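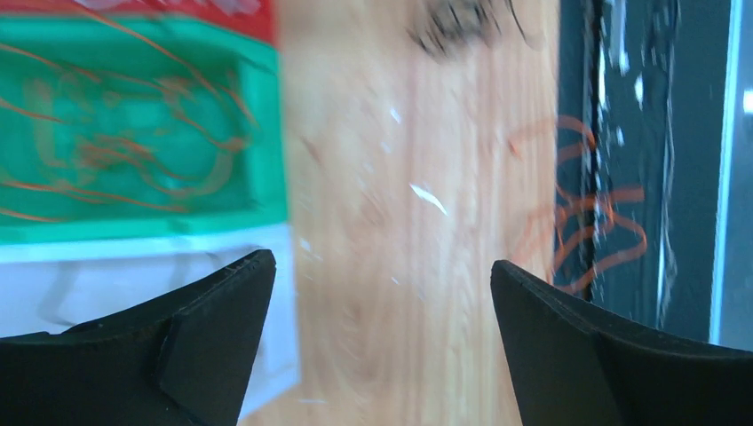 Section 5. Fitting and Setting the Pamby Two-Finger Gripper

This section applies to the Pamby gripper supplied with the Bandix bench arm. It covers mounting the fingers, setting the open and closed positions, and checking the wrist camera before first use. Electrical installation of the arm is covered in Section 2 and must be finished first.

The work should be carried out by a person who has completed the Prutbridge operator course or who is supervised by someone who has. Keep this manual at the bench while the steps are performed.

CAUTION: Pinch hazard. The fingers can close without warning while the arm is powered. Press the emergency stop and switch off the supply before placing a hand between them.

5.1 Mounting the fingers

1. Move the arm to the service position and switch off the supply.

2. Remove the transport cover from the gripper body. Retain the cover and its screws for shipping.

3. Place the left finger on its carriage with the flat face of the tip turned toward the center line. The left and right fingers are mirror images and cannot be exchanged.

4. Insert the two mounting screws and tighten them by hand.

5. Repeat for the right finger.

6. Slide both carriages inward until the tips meet. The tips should touch along their full width. If one tip sits higher than the other, loosen the screws, correct the position and check again.

7. Tighten all screws with the key supplied. Do not use a power driver.

NOTE: Fingers ordered as spare parts before November carry an earlier part number. They fit the same carriage and are installed in the same way.

5.2 Setting the open and closed positions

1. Clear the work area of loose parts and restore power.

2. Start the Jin control program and select Gripper, then Limits.

3. Choose Find Closed. The fingers move together slowly and stop on contact.

4. Choose Find Open. The fingers move apart until they reach the end stops.

5. Confirm that the display shows an opening of 33 mm or more. A lower value means that a carriage is obstructed – switch off the supply and inspect both rails.

6. Select Save. Limits that have not been saved are lost when the program closes.

7. Run the Cycle Test. The gripper opens and closes 200 times without a load. Remain at the bench until the test ends.

If the program reports Error 5 during the Cycle Test, the fingers have not reached the saved closed position. Repeat Section 5.1 from step 6.

5.3 Checking the wrist camera

1. Open the camera window in Jin and move the gripper to its open position.

2. Confirm that both finger tips appear in the lower part of the picture, one on each side, with the bench surface visible between them.

3. Hold the arm still and examine the edges of the tips. They should look sharp. If they do not, clean the lens with a dry lens cloth.

4. Jog the arm slowly over the bench. Blurring of the bench surface during movement is normal and does not require adjustment. The finger tips should remain steady in the picture.

5. If the tips shift or shake, the camera bracket is loose. Switch off the supply and tighten the bracket before continuing.

CAUTION: Cables and thin wire can catch on the fingers. Secure all permanent cables at the bench, and use reduced speed for any task in which wire is handled.

5.4 Record of set-up

Enter the saved limits and the Cycle Test result on the service sheet. The sheet must be signed by the operator and kept with the arm. Requests for replacement sheets or spare fingers should be addressed to Da-eun Moon, Parts and Documentation, Prutbridge.

Section revised 2026-05-22. Approved by Ermira Perić.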